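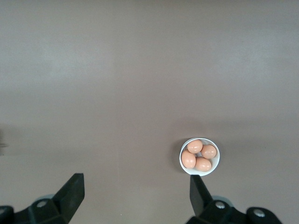
Why Does a Puddle Disappear?

Nadar > Science for Juniors > Water

Search this site Go

Water is made of tiny particles that are always moving. The fastest ones at the surface escape into the air as a gas called water vapour. This is evaporation.

Water boils at 100 °C at sea level, but it evaporates at much lower temperatures — even on a cold day in March. Wind and warmth speed it up. A wide bowl dries out sooner than a tall glass holding the same amount.

Contact | © Nadar | Back to top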